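Section 4: Setting up your Kadlec kitchen composter

I've set up three of these now (mine, my mother's, and one for my neighbor Vendula Lukáč), so I've made all the mistakes already and you don't have to. Give yourself an evening. Mine was running by 9 p.m. and I'd stopped for dinner in the middle!

1. Pull out the inner bucket and rinse it with plain water. No soap, please, the starter mix hates it.

2. Snap the carbon filter into the lid with the arrow pointing up. It should click. If it doesn't click, turn it over and try again (I did this twice).

3. Tip in one packet of Brulia starter, 74 grams, and spread it over the bottom with the scoop.

4. Add 122 milliliters of lukewarm water and let it sit with the lid open until the mix looks like damp soil.

5. Plug the unit in, close the lid and hold the leaf button until the light goes green.

6. Feed it gently for the first week. You can add up to 309 grams of scraps a day – coffee grounds, carrot peels, stale bread, that kind of thing. Chop anything bigger than your thumb.

Note: the bucket is full at the upper line, and that's 547 grams of finished compost on my kitchen scale. Empty it then, but leave a layer an inch deep so the next batch has something to start from.

Caution: unplug the unit before you reach into the bucket. The paddle turns on its own schedule and it doesn't care about your fingers.

Caution: no bones, no cooking oil, and none of those "compostable" forks. They come out looking exactly like forks.

You'll still have ordinary trash for the regular bin, of course, just less of it. Ours used to go out every other day and now it's twice a week, and the bag doesn't drip on the way to the curb anymore.

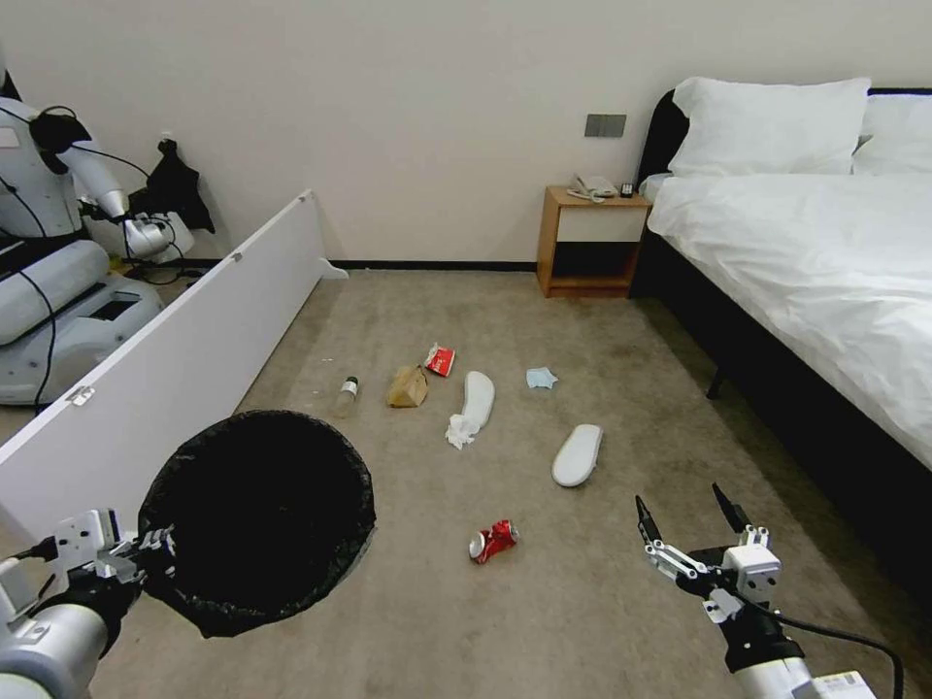
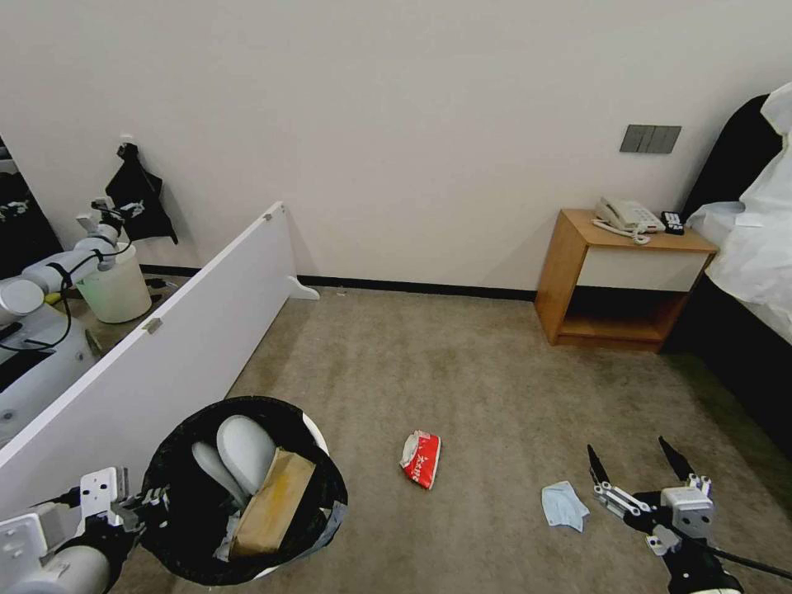 Can I leave the composter running while I'm on vacation?
Up to two weeks is fine if you empty it down to the one-inch layer first and switch it to rest mode. Add a splash of water when you get home, and start feeding it again the next day.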